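Redport Toy and Equipment Library: changes to loans and opening hours

The library's new opening hours take effect on 16th February. From that date the Plullham branch will open from mid-morning until 6 pm, and the Camenzind Road branch will keep its present hours. Members who find the later closing time unsuitable are asked to write to the branch before the end of the first month.

Demand for the library has grown steadily since November, when the Prater Centre closed its own lending shelf and passed its stock to Redport. The collection now stands at nearly 3000 items, of which 300 were added through the transfer. Press buttons, trays and sorting blocks remain among the items most often requested by nurseries and childminders.

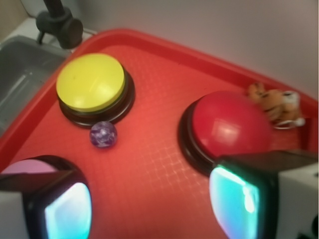 Loan periods

The standard loan will be extended from two weeks to four. Schools and registered nurseries may apply for a full term's loan, provided that no other member has reserved the item. A reserved item cannot be renewed, and the borrower will be told of the reservation by letter or email.

Each household may have six items on loan at one time. Sets kept together on a tray or in a bag count as a single item and must be returned complete. Where a piece has been lost, please tell the desk when the set is handed in. A small charge may be made, but membership will not be affected. 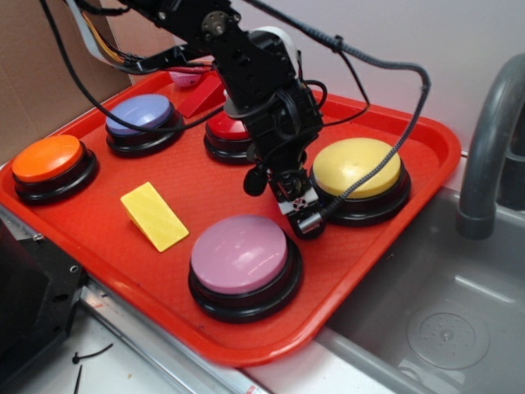 Coloured press buttons and blocks on a red tray.

Returns and cleaning

Items should be wiped down before they are returned. Fabric toys are washed by the library and should be handed over in a separate bag. Batteries may be left in place unless they have leaked, in which case the item should be given directly to a member of staff.

Returns may be made at either branch, whichever branch issued the loan. Large items, including ride-on toys and soft play shapes, are the exception and must go back to Plullham, where there is level access from the car park.

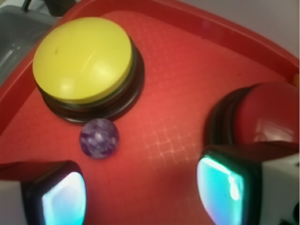
Membership fees

The annual household fee remains at £13. Group membership is unchanged. Renewal forms are available from both desks and should be returned with proof of address.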